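Keep the Paper Slip: Why Public Consultation Should Not Move Wholly Online

By Rasmus Luik, for the Pemdale Civic Forum

The district council at Pemdale proposes that from next May all consultation on local services will be carried out through its website. Residents will register an account, confirm an email address and answer a set of questions on a screen. Paper forms will no longer be printed, and the boxes in the library, the health centre and the market hall will be taken away. The Forum has been asked for its view. This essay sets out mine, and I should say at the start that several members do not share it.

The case for the change deserves a fair hearing. Paper costs money to print and more to read. Handwriting can be hard to make out, and a form left in a box on Sunday may not reach an officer until the middle of the week. In the last consultation, on the evening bus service to Brarkwood, the council received 2,376 replies, of which 83 were set aside as unreadable or incomplete. Officers spent 11 working days entering the remainder by hand. An online form would have sorted them as they arrived.

I accept all of this. My concern is with what is being measured. The council's paper treats consultation as a task of collection, in which the best method is the one that gathers the most answers at the lowest cost per answer. Consultation has an older purpose as well, which is to let people tell the authority something it did not think to ask.

The bus consultation shows the difference. The printed form asked whether the last service should leave at nine or at ten. A good many residents wrote in the margin that the hour mattered less to them than the stop, which had been moved to the far side of the Hunt roundabout where there is no crossing. There was no question about the stop. The online version of the same form had no margin, and its comment field was limited to the subject of the timetable. Every one of the remarks about the crossing came in on paper. The stop was moved back the following spring.

A short slip with a little printing and a good deal of empty space invites this kind of answer. It can be filled in at a kitchen table, handed to a neighbour, or passed round at the end of a meeting. It asks for no password. It does not time out while the writer is looking for her glasses.

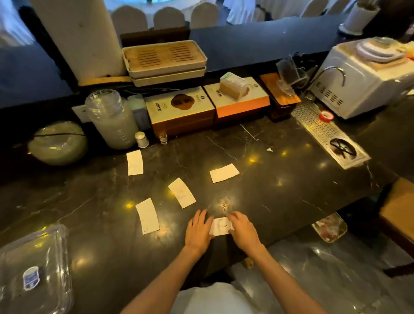
Paper slips on a marble countertop.

It will be said that those who cannot use a website may telephone. The council's helpline is open on weekday mornings, and callers are led through the same fixed questions by an adviser who types in the replies. That is a useful service for a person who wishes to answer the questions as they stand. It does little for anyone who wishes to say that the questions are the wrong ones.

My colleague Uldis Vasiliauskas has argued in these pages that paper favours the old and the settled, and that younger residents, tenants and shift workers are heard only when they can reply from a telephone at midnight. He is right that they were poorly heard before, and I would not go back to a paper-only system. His argument supports adding a channel. I cannot see that it supports closing one.

There is also the matter of trust. The council intends to run its consultations on Menomer, a system bought from outside the district. I have no reason to doubt that it is secure. Even so, a resident who puts a folded form into a locked box has some idea of where it goes and who will open it. A resident who must give a name, an address and a date of birth before commenting on a planning matter may well decide to say nothing, particularly if the comment concerns a landlord or an employer.

I would therefore ask the council to consider a modest arrangement. Paper forms should be kept for any consultation that affects transport, housing, health or schools. Each form, printed or online, should carry an open space of at least five lines with no set subject. The boxes should stay in the library and the market hall, where staff are already present to empty them. The summary published at the end should report what was written in the open space separately from the answers to the set questions, so that councillors can see both.

The cost of this would be real, and it should be stated openly in the budget. A district of our size can bear it. The Forum will discuss its formal response at the next general meeting, and members who are unable to attend may send their comments to the secretary by post or by email.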